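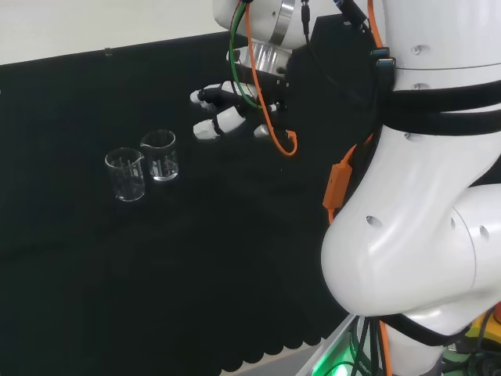 *Two glass beakers on the black table at Adwood.*

The Skaltodus teaching lab in Adwood is replacing its older glassware, and the first of the new beakers are now out on the tables. The lab ordered 233 pieces in all from Pfeiffer, a regional supplier. Beakers make up 178 of them, and the rest are flasks and funnels.

The beakers are clear glass with a pouring spout and white markings on the side. Staff had asked for white after several classes complained that the lines on the old set were hard to read against a dark surface. 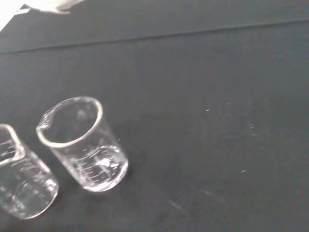
*The beakers have a spout at the rim and white graduation lines.*

Each piece is rinsed and checked for chips before it goes into use. Anything with a damaged rim is set aside and returned. The lab said 2 pieces have gone back so far, both of them funnels.

The old glassware had been in use for 15 years. Pieces still in good shape will go to the storeroom as spares, and the rest will be sent for glass recycling through Flaron, which also collects from the workshop next door. Lab glass can't go in the regular bottle bins, and users are asked to leave it on the marked shelf by the sink.

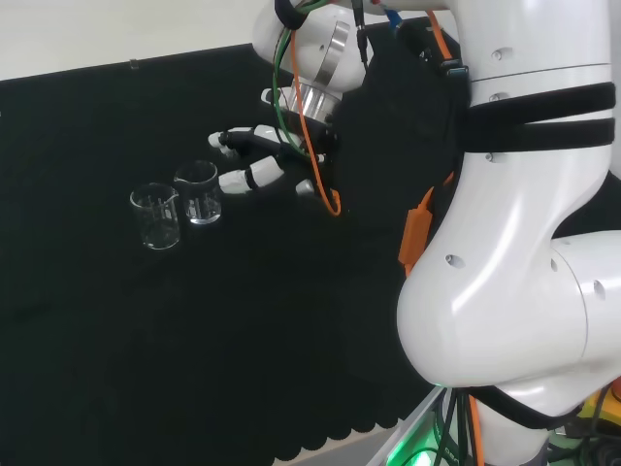 *Clear glass on black cloth at the Adwood lab.*

Black cloths have been put down on the tables too. They can be taken off and washed, and the lab will keep them if they hold up through the next term, which starts in September.
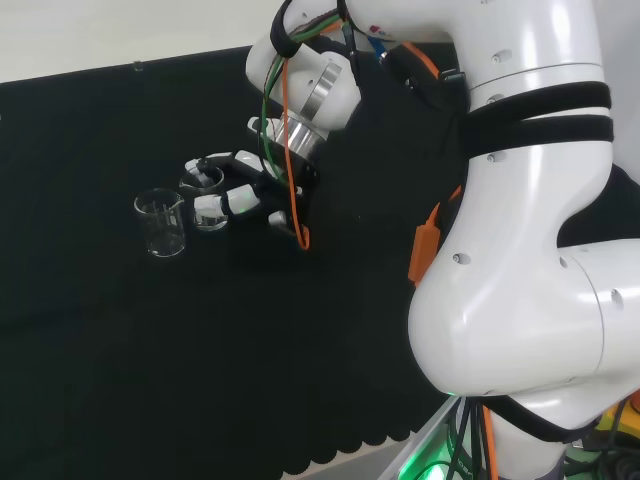

Until then, the new beakers are for water and dry materials only. Heating and acid work will continue with the old set until the remaining flasks have been delivered and checked. Groups that have booked bench time do not need to bring their own glassware, but they are asked to return each beaker clean and upright to the tray it came from.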